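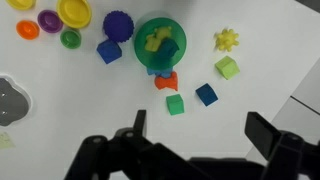

Nesting cups and other bright plastic toys on a white tabletop.

Provley Toy and Surface Wash, unscented concentrate

Provley Toy and Surface Wash is a low-foam liquid detergent for hard plastic toys, high chairs, change mats, nappy bins and wipe-down tables. It is sold as a concentrate in a 2 litre bottle with a measuring cap. You mix it with tap water in a sink, tub or spray bottle.

It is a detergent. It lifts food, drool, paint, dirt and greasy finger marks so they can be rinsed away. It does not contain bleach and it is not sold as a disinfectant. If your service has to disinfect toys after a gastro case or similar, wash with this first, rinse, and then use whatever disinfectant your service has approved, following that product's label. Do not mix the two in the same tub.

Price: $31 per bottle, GST included. Postage is worked out at checkout. Pickup from the warehouse counter is free.

How to use it

Sink or tub wash: Add 2 capfuls to 8 litres of warm water. Put the toys in and leave them for a few minutes while you get on with something else. Wipe or brush each one, paying attention to seams, wheels and the undersides of rims. Rinse in clean water and drain on a rack or an old towel.

Water that has gone grey has stopped doing its job. Tip it out and make a fresh tub. In a busy baby room that might mean changing it partway through the load.

Spray and wipe: Fill a spray bottle with water first, then add a small splash of concentrate. Filling in the other order gives you a bottle full of bubbles. Spray the cloth if you are working near power points or anything with a battery compartment. Go over the surface again with a damp cloth if children will be eating off it.

Dishwasher: Not suitable. Although it is low foam for hand washing, it will still make too much foam in a machine.

Washing machine: Not suitable, for the same reason. For soft toys and dress-ups see Provley Fabric Wash, listed separately.

What it can be used on

Hard plastic, silicone, stainless steel, glazed ceramic, laminate, sealed vinyl and most painted metal. Sealed timber is fine with a damp cloth if you dry it straight afterwards. Do not soak timber toys of any kind. The grain lifts and the glue in the joints can let go.

Test a hidden spot on anything with stickers, stamped gold lettering or hand-painted detail. Older printed faces on dolls can fade with scrubbing, whatever you wash them in.

Do not use it on untreated timber, leather, cardboard puzzles or felt.

Bath toys and anything hollow

Squeeze toys with a hole in the base will hold water however well you shake them. You can wash the outside in the usual way, but try not to squeeze them while they are under water. If black specks come out when you squeeze one, throw it away. We have tried a good many methods on these and would not put our name to any of them.

Stacking toys and cups need to be separated before they go in. Once they are rinsed, turn them on their sides to dry. Packed away one inside another while damp, they get a stale smell and the children notice before you do.

Ride-ons and outdoor play gear should be hosed first to get rid of sand. Sand in the tub scratches everything else in there, and it ends up in your drain.

Brushes and cloths

Any soft nylon brush will do. We stock the Lunov bottle brush, which has a narrow head and gets into the ends of blocks and tubes, and the Lunov flat brush for trays. A worn toothbrush is just as good for wheels and hinges. Avoid scourers, including the non-stick kind. They dull shiny plastic, and dull plastic holds dirt.

Ingredients

Water, plant-derived surfactants, vegetable glycerine, citric acid and a preservative. No added fragrance and no colour. The full list with chemical names is on the back label and in the safety data sheet, which we will email to anyone who asks. Please ask for it if you are buying for a childcare service, as you will probably need a copy in your chemical folder.

Because it has no fragrance, the concentrate has a slight smell of its own. It rinses off.

Safety and storage

Keep the concentrate and the mixed solution out of reach of children. Never leave a tub of water unattended, however shallow. Wear gloves if you have sensitive skin or are washing for a long stretch. If it gets in the eyes, rinse with plenty of water. If swallowed, do not induce vomiting; call the Poisons Information Centre on the number printed on the label.

Store upright with the cap on, out of direct sun. The liquid may go cloudy in a cold shed over winter. Bring it inside and it will clear. Label every spray bottle you fill, and empty out mixed solution at the end of the day.

Refills and bulk orders

We take back empty bottles at the counter and refill them at a lower price, provided they still have the original label. We can't refill other brands' bottles.

Kindergartens, playgroups, toy libraries and family day care educators can set up an account and pay by invoice. Send us your service name and delivery address. Larger drums are on the way and we expect to have them in March.

The bottle shape changed when we moved to the new Wivier cap. The old cap does not fit the new bottle and holds a different amount, so please don't measure with one you have kept. Product inside is the same.

Returns

Unopened bottles can be returned for a refund. If yours arrives leaking, send a photo of the bottle and the carton and we will replace it.

Questions about this product go to Mayu Imai in customer orders.

Comments

Trish M.
Been using this at our toy library since the old bottle. Does what it says. The new cap is easier with wet hands but I'd still like a pump.

yokoyama_fdc
Is it ok on the foam alphabet mats? They aren't on the list.

Provley Orders
Closed-cell foam mats are fine with the spray and wipe method. Pull them apart so the edges can dry. Regards, Mayu

Dellie
Good stuff but postage to us costs nearly as much as the bottle. Will wait for the drums.

Gavin
Got texta off the high chair tray, didn't get it off the wall. Fair enough, wall's not on the list either.

Contact us | Delivery and returns | Safety data sheets | © Provley. All rights reserved. | Back to top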